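Reconditioning Used Cars at Atdale: Ultan Coughlan on What Happens Before a Car Is Listed
10/07/2018

Ultan Coughlan runs the reconditioning shop at Atdale, where trade-ins are inspected, repaired and priced before they reach the lot. A standard car spends seven days with him. Two of those go to inspection.

"We start with the stored codes," he said. "Then the lift. Brake pads get measured at all four corners and the lowest reading goes on the sheet. Averages are no use to a buyer."

Pads under the shop limit are replaced in axle pairs. Tires are handled the same way, and the shop will not mix tread patterns across an axle. Rotors are measured for thickness and runout, and are replaced if either reading is out of the maker's range.
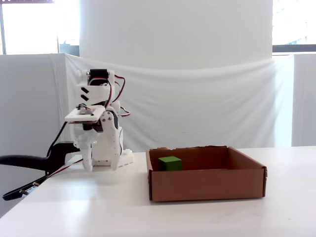
Coughlan is less strict on paint. Stone chips on the hood are touched up and left. "A respray costs more than it returns on most of what we sell," he said. "A dent in a door is different. People see it from the side, and they start asking about accidents."

Paperwork is kept in Flostik, which the dealership took on in December. Each job is logged against the VIN, with part numbers and labor time. The older records from Jafri were carried over by hand, and three fields, including key count, did not transfer.

Missing keys remain a regular cost. Atdale will not list a car with fewer than two working keys, and a replacement has to be cut and coded at the Plokar branch.

Asked what buyers should request, Coughlan named the inspection sheet and the battery test printout. "The sheet has the before and after readings. If a number was poor and we left it, it's still on there."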